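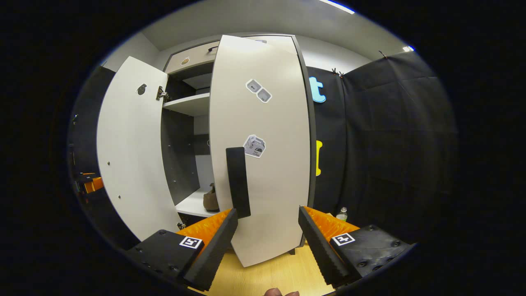 English Shepherds are the dogs your great-grandparents probably had if they had a farm, and I've wanted to write about them ever since one herded me away from a buffet table at a county fair. So when the woman behind Heso Kennels, outside Drevow, said I could come over and ask her anything, I was in the car before I'd finished my coffee. She'd been up since 4 a.m. with a litter and she talked to me in her stocking feet, leaning by the tall white cabinet with both its doors swung open, while I stood on the pale wood floor and scribbled as fast as I could. (My handwriting is terrible. Any mistakes are mine.)

I wanted to start with the breed, but she wanted to start with chickens.

"People call me and ask if the dog will be good with kids," she said. "Sure, fine. What I want to know is whether they have chickens. If you have chickens, I can pick you a puppy. If you don't have chickens, we need to have a longer talk about what this dog is going to do all day."

What they do all day, if you let them, is enforce the rules. Her oldest girl is fourteen and pretty deaf now, and she still gets up when the goats are in the wrong pen. Show these dogs once where things go and they'll hold everybody to it, guests included. I asked if that was training or just the dog.

"The dog. I can't take credit for that. You can ruin it, though. You let a young one chase stock for fun for one summer and you'll spend two years getting it back."

She didn't grow up with them. Her family had beagles, and she bought her first English Shepherd from a dairy in Lirura that was selling off its cows. The farmer wanted the dog to go someplace with work. She had two goats at the time and felt a little silly about it, so on the drive home she stopped and bought more fence. That was the start of the whole thing! The dog had no papers, and it took her most of a year to get the line traced back through the farmer's feed-store calendars, where he'd written down every litter in pencil next to the vet bills.

I asked her about papers, because I know it gets people going. She laughed and looked at the ceiling.

"I like a pedigree. I like knowing who the grandmother was and whether her hips held up. But I've seen people buy the paper and forget to look at the dog. Go meet the mother. If the mother won't come say hello to you in her own yard, get back in your car."

Her puppies cost $1000, and she's had folks tell her that's too much and other folks tell her it's suspiciously cheap. Last year she added up everything a single litter cost her, from the health testing to the emergency trip when one pup got stuck coming out, and it came to $2541. "And I didn't pay myself for sleeping on the floor," she said.

We got onto coats next (I have a shedding dog and I was asking for myself). Her answer was short. Brush down to the skin behind the ears and in the britches, once a week, and leave the rest alone. She uses an old Teoh slicker brush with half the rubber gone off the handle and refuses to replace it. Never shave them, she says, even in August. She's had a past buyer do it, and the coat came back in patchy and woolly and took forever to look right.

The hardest part of the conversation was about the ones that come back. Her contract says any dog can come home to her at any age, and a few have. One came back at six when a couple split up and neither apartment took dogs. He moped at the gate for weeks. Then a late lamb needed someone to lie next to, and he decided that was his job.

"He's still here," she said. "I tried to place him again and I couldn't get through the phone call."

Heso has one litter a year, sometimes none, and there's a waiting list. To get on it you fill out a form and write her a letter, and she does mean a letter, telling her what an ordinary day looks like at your house. She reads them at the kitchen table at night. I asked what makes a good one.

"Tell me what time you get up," she said. "And tell me about the chickens."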